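# The Robot in the Pantry: An Afternoon with Nuala Sheehan

Nuala Sheehan had the kettle going before I'd found a place to put my coat, and by the time I sat down she was already three sentences into an explanation of shoulder joints. I had come out to Waltville to hear how a retired piano tuner ends up building a humanoid robot in the back half of her house, and she had clearly decided that the shoulders were the place to start.

"Everybody wants to know about the hands," she said, pushing a plate of shortbread toward me. "The hands are fine, I bought the hands! Well, I bought the motors in the hands. But the shoulders I've done over so many times that I dream about them."

The project is called Gilmartin, after the street she grew up on, and it lives in two places. The physical half, or as much of it as exists, is spread between what used to be her pantry and a bench at the shared workshop on Dikari Lane, where she pays for a locker and has a key to the side door. The other half lives on a computer in her dining room, where the whole robot stands behind a table in a little gray room and practices. She calls that one the practice room, and she is in it most evenings after supper.

She started in September, with a box of secondhand servo motors and a notebook she'd been given when she retired. For the first few weeks she built straight from sketches, which she now talks about the way other people talk about their first apartment – fondly, and with a good deal of wincing. An upper arm came out too heavy for its motor and sagged. She made it again, lighter, and it sagged a little less. By the time she had a third one clamped to the bench she'd spent 700 dollars, and Dörte Ehlers, who has the locker next to hers and repairs looms, asked her very gently whether she had thought of trying the thing out on a screen first.

"I was a bit offended, if you want the truth," Nuala told me. "I thought that was for people who didn't want to get their hands dirty. And then I went home and thought about the 700 dollars."

Dörte helped her set up the simulator over a couple of long weekends. They measured every part they had, weighed them on Nuala's kitchen scale, and typed the numbers in one by one. A part that weighs 600 grams on the scale has to weigh 600 grams on the computer, she explained, or you're only making a cartoon. She got one of those figures wrong early on, with an extra zero on a forearm, and the robot folded over the table like somebody who'd had bad news. She laughed telling me this until she had to put her cup down.

After that we took our tea into the dining room so I could see it for myself. She pulled up a second chair, moved a cat off it, and apologized for the fan noise from the computer.

"I keep it plain on purpose," she said of the room. "You could put wallpaper in, and a view. I did have a rug at one point! But every evening I spent on the rug was an evening I wasn't fixing the wrists."

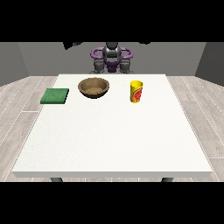 "What I'm after is something that can clear up after lunch," she went on. "That's the whole ambition. A sponge, a bowl, a cup. People hear 'humanoid' and they think it's going to walk up the stairs and make the bed, and I say no, no, it's going to stay right where it is and be useful at a table, like my grandmother."

The cup, she says, is the hardest to please. It's tall, so a nudge near the rim will tip it, and if the fingers come in from too high they catch the lip. The bowl is wide and she has had to teach the arm to go for the edge and stay away from the middle. The sponge she had expected to be simple, and for a while it was the only thing she got nowhere with, because it lies so flat that the fingers kept meeting the tabletop first. She worked on the sponge through most of the winter. She has a chart of it pinned up beside the light switch, in colored pencil.

I asked how she keeps track of all these attempts, and out came the notebook, which has become four notebooks held together with a hair elastic. Each try gets a number and a word or two. The most recent entry when I visited was number 1619, and beside it she had written "better, left elbow lazy." Others said "no," or "NO," or in one case "ask Fergal."

Fergal Ó Gríofa turned out to be the man who runs the metal shop end of the workshop and cuts her aluminum for her. He dropped by while I was there to deliver a pair of brackets wrapped in newspaper, and stayed for tea.

"She sends me drawings with apologies written on them," he said. "'Sorry about this one, Fergal.' And then it's a perfectly reasonable bracket."

"That one had eleven holes in it," said Nuala.

"It did have a lot of holes," Fergal admitted.

The colors, I learned, were a decision made by her niece Marijke Nijs, who is studying textiles and was asked for her opinion one evening and gave it at length. Nuala had planned on plain gray from top to bottom. Marijke wanted violet, and held out for it through an entire dinner, and they settled on having some of each. Nuala has since bought two spools of violet plastic from Zillska, the little supply counter by the bus depot, and is printing the real shells to match. It's slow going. The larger ones take overnight, and she gets up to check on them the way she used to get up for puppies.

We walked through to the pantry before the light went, so I could see the other half. The left arm was on the shelf where the jam used to be, wired up and waiting for its new bracket. She picked it up for me and bent it at the elbow, quite slowly, and listened to it with her head on one side.

"Hear that? There's a tick in it just past halfway." I couldn't hear anything at all. "Forty years of pianos," she said. "It's a screw, I think. I'll have it out tonight."

She guesses the real thing will be standing at a real table in around 70 more evenings, though she has guessed before and Dörte keeps a tally of the guesses on the inside of her locker door. The table itself is already bought. It was in the hall, folded up, with coats on it, and mine was one of them.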